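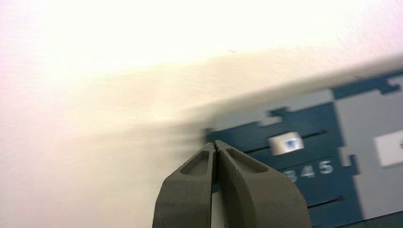 2023년 7월 14일, 풀 쑤기와 배접 시험

장마가 길어져서 작업실 습도가 계속 높다. 제습기를 밤새 틀어도 아침에 오면 종이가 늘어져 있다. 지난번에 배접한 Furnness 장부 낱장이 가장자리부터 들뜬 건 풀 농도 탓인지 건조 탓인지 아직 모른다. 오늘은 풀부터 다시 본다.

## 풀

소맥전분을 물에 담가 두고 윗물을 갈아 준 것으로 쑤었다. 물은 400 ml로 맞췄다. 예전 기록에는 500 ml라고 적혀 있는데, 그건 겨울에 쓴 배합이고 그때는 풀이 하루만 지나도 되직해졌다. 여름에는 처음부터 물을 줄이고 쓸 때 체에 내려 가면서 푸는 쪽이 다루기 쉽다.

약불에서 계속 저었다. 반투명해지기 시작할 때 바닥이 먼저 굳으니 주걱으로 바닥을 긁듯이 저을 것. 색이 바뀌고 나서도 불을 끄지 않고 더 익혔다. 덜 익은 풀은 바를 때는 괜찮아 보여도 마르면 가루가 인다. 불에서 내린 뒤 찬물을 얇게 부어 표면이 마르지 않게 덮고 식혔다.

체에는 세 번 내렸다. 두 번째까지는 멍울이 걸렸고 세 번째에는 걸리는 게 없었다. 말총체가 한쪽이 늘어져서 테를 다시 조여야 한다. 당장은 쓸 만하다.

농도는 두 가지로 나눴다.

- 된풀: 표지 모서리, 책등 보강용. 붓을 들어 올리면 끝에 뭉쳐서 천천히 떨어지는 정도.
- 묽은 풀: 낱장 배접용. 우유보다 조금 되다.

## 시험편

원본에 손대기 전에 Munley 상회에서 얻은 폐지로 시험편 8장을 만들었다. 장부와 비슷한 기계지이고 산성화가 꽤 진행되어 있어서 접으면 바로 꺾인다. 배접지는 얇은 닥지 두 종류를 썼다. 하나는 늘 쓰던 것이고 하나는 Lại 공방에서 견본으로 보내 준 것.

늘 쓰던 닥지는 익숙해서 붙이기 편하다. 물을 먹었을 때 늘어나는 정도도 예상이 된다. Lại 종이는 섬유가 길고 더 얇다. 젖으면 들어 올릴 때 제 무게로 처진다. 두 장은 들다가 찢어 먹었고, 나머지는 폴리에스터 필름에 얹은 채로 옮기니 문제가 없었다. 앞으로 이 종이는 무조건 필름째 옮긴다.

붓질은 가운데에서 바깥으로. 모서리에 풀이 고이면 마르면서 그 자리만 당겨 주름이 잡힌다. 시험편 중에 왼쪽 위가 운 것이 있는데 붓을 거기서 멈췄던 것이다.

결 방향도 적어 둔다. 배접지와 원지의 결을 나란히 맞춘 것은 평평하게 말랐고, 엇갈리게 붙인 것은 압지를 빼자마자 말려 올라갔다. 아는 내용이지만 시험편에 결 표시를 안 해 놓으면 꼭 헷갈린다. 연필로 뒷면 아래쪽에 화살표를 그려 두기로 한다.

## 건조

부직포, 압지, 판, 누름돌 순서로 올렸다. 압지는 점심 전에 한 번, 오후에 한 번 갈았다. 두 번째로 갈 때 만져 보니 아직 눅눅했다. 이 날씨에는 하루에 두 번으로 모자란 것 같다. 퇴근 전에 한 번 더 갈고 나간다.

갈아 낸 압지를 제습기 앞 건조대에 널었는데 자리가 부족하다. 액자 쪽에서 쓰는 건조대를 내일 빌릴 수 있는지 물어볼 것. 젖은 압지를 겹쳐 두면 금방 냄새가 난다. 작년 이맘때 한 묶음을 통째로 버렸다.

들뜸 문제로 돌아가면, 지금은 건조 쪽이 더 의심스럽다. 들뜬 낱장을 다시 보니 풀이 묻은 자국은 가장자리까지 고르게 있다. 풀이 모자랐다면 자국이 끊겨 있어야 한다. 가장자리가 먼저 마르고 가운데가 나중에 마르면서 당긴 것으로 보인다. 확신은 없고, 시험편을 꺼내 봐야 안다.

## 장부 상태

Zisitz 씨가 맡긴 장부는 아직 해체 중이다. 앞쪽 접장은 실을 끊고 분리했고, 뒤쪽은 책등에 굳은 아교가 두꺼워서 진도가 느리다. 메틸셀룰로스를 발라 불린 다음 뼈주걱으로 밀어냈다. 급하게 밀면 접힌 부분의 종이가 같이 일어난다. 오늘은 접장 하나만 떼고 그만두었다.

잉크는 면봉으로 점 시험을 했다. 검은 글씨는 번지지 않는다. 붉은 줄은 물에 바로 묻어난다. 붉은 줄이 있는 쪽은 물 세척을 하지 않고 건식 클리닝만 한 뒤 배접 방법을 따로 정해야 한다. 묽은 풀도 물이 많으니 그대로는 못 쓴다. 된풀을 얇게 펴서 찍어 바르는 방식이 가능한지 폐지에 붉은 잉크로 선을 그어 시험해 보겠다. 같은 잉크가 아니라서 참고만 될 것이다.

접장 사이에서 마른 풀잎과 영수증 조각이 나왔다. 봉투에 넣고 나온 위치를 적어 장부 상자에 같이 두었다. 버리지 말 것.

## 남은 일

- 시험편 꺼내서 가장자리 확인, 사진 찍고 이 공책에 붙이기
- 말총체 테 조이기
- 남은 풀은 냉장 보관 중. 시큼한 냄새가 나면 아까워하지 말고 새로 쑬 것
- Lại 공방에 견본 종이 평량 문의
- 압지 재고 확인하고 모자라면 주문
- 붉은 줄이 있는 쪽 번호를 목록으로 정리

풀 붓은 빨아서 창가에 걸어 두었다. 털이 아래로 가게 걸려 있으니 급하면 그대로 내려서 쓰면 된다.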